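Dostine Sorting Trays, Set of 2
Item 1054

The Dostine is a tray. We have tried to make it sound grander and failed. It holds the small things that otherwise live at the bottom of a drawer — screws, fuses, the key to a shed you no longer own — and it comes in two colours so that you can invent a system and then forget which colour meant what.

Push a green and a red together and they make a tidy two-colour bin for a worktop. Leave them apart and they are still trays. 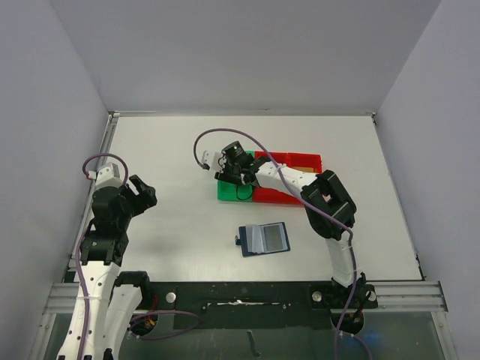
One buyer wrote in to say that green had been for keeping and red for throwing out until the rest of the household started using both for biscuits, and could we please do a lid. We can't, at present. The Gistier box has a lid, and costs more for it.

Wipe clean with a damp cloth. Please don't put them in the oven. Dasley stocks the set in packs of 5 for workshops and schools, and orders over 800 sets go through Jansen, who will want to know where you plan to put them all.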